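Loltley プレミアム会員プラン(3か月)

販売:Jariretti
価格:3,736円(税込、アプリ内課金の場合は別料金)
対応:iOS/Android/ブラウザ
登録条件:18歳以上、独身であること(自己申告)

マッチングアプリの有料プランは、どこも似たような言葉で売られています。「出会いの質が変わる」「本気の相手だけ」。当店では会員コードを取り扱う前に担当者が必ず自分で契約して使うことにしていて、以下はその感想を含みます。宣伝文だけ読みたい方は公式ページへどうぞ。

プランの中身
・「いいね」送信数が1日11回から無制限に
・相手の最終ログイン表示
・既読確認
・プロフィールの優先表示(週に1回、水曜の夜に自動適用)
・価値観診断「Nzioka」の詳細版

無制限の「いいね」は、あまりありがたいものではありませんでした。送る側が雑になりますし、受け取る側もそれを承知しています。無料枠のうちは相手の自己紹介を最後まで読んでいたのに、有料にした途端、写真だけ見て指を動かすようになった、と担当者のメモにあります。返信率が上がるという説明も公式にはありますが、何と比べての話なのかがどこにも書かれていません。
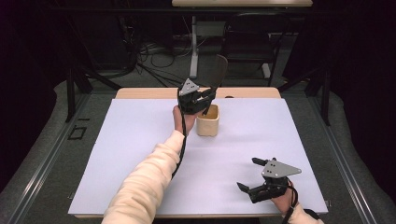 既読確認については意見が分かれるところでしょう。読まれたのに返事が来ないと分かって、気が楽になる人もいれば、夜中まで画面を見続ける人もいます。後者に心当たりがあるなら、設定の「通知と表示」から切っておくことをおすすめします。初期設定ではオンです。

Nziokaの詳細版は90問あります。無料版は7問なので、たしかに詳しくはなります。ただ、「休日は家で過ごしたい」と「予定のない休日が好き」を別の設問として答えさせられると、診断というより根気の検査に近い気がしてきます。相性の数字が高く出た相手と話が弾んだかといえば、そうでもありませんでした。数字の低い相手のほうが長くやりとりが続いた例もあり、計算方法は公開されていません。

監修者として名前の出ているエラスト・マコリ(Erasto Makori)氏は、公式ページで「相性は会う前に半分決まる」と述べています。残りの半分をどうするのかは書いていないので、そこは各自で喫茶店にでも行って確かめるしかなさそうです。

役に立ったのは、地味ですが最終ログイン表示です。何か月も動いていない人に丁寧な長文を送る、というむなしい作業が減ります。この機能だけ安く売ってくれればいいのに、単品販売はありません。

他プランとの違い
同じ価格帯のVirkicoには既読確認がなく、代わりにビデオ通話がつきます。文章のやりとりが苦手な方、早めに声を聞いておきたい方はそちらのほうが合うかもしれません。会員の年齢層は両社とも「幅広い」としか公表しておらず、比較のしようがありませんでした。

購入前の注意
・コード登録後の返金はできません。
・期間終了後は自動更新になります。更新停止は「アカウント」→「契約」→「その他」の奥にあり、見つけにくいです。
・退会と解約は別の手続きです。アプリを消しただけでは課金が続きます。
・4月の割引は新規の方のみ。再登録は対象外です。

まず無料のまま一か月ほど使い、気になる人が複数いて、送信数が本当に足りなくなってから買っても遅くはありません。写真を撮り直し、自己紹介を三行書き足すほうが先という方も多いはずです。

在庫:あり(コードはメールでお送りします)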